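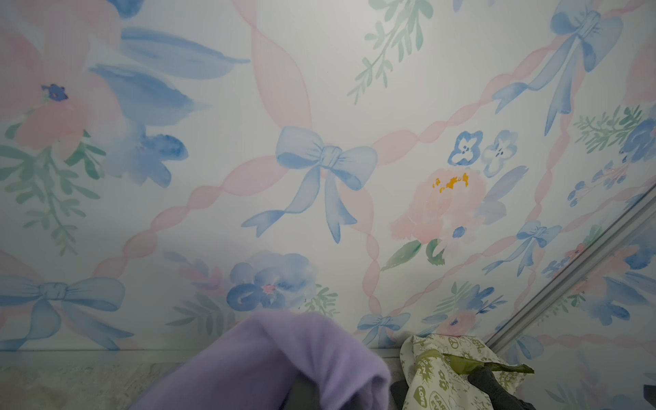 I finally did it, I moved into the little back bedroom at the top of the house in Grandmont, and I love it so much! It gets the sun from 6 in the morning (bring an eye mask if you visit) and you can hear the river when the window is open.

The best part so far has been the walks. There's a path up to Rammont that starts two streets over, four miles there and back, with a bakery halfway that does a plum bun I've already had far too many times. I went up twice last week and got rained on both times and still came home grinning.

Next I want to try the long way around by Muli in September, when the ferry goes back to its quiet schedule. If you know a good place to eat over there, please leave me a comment!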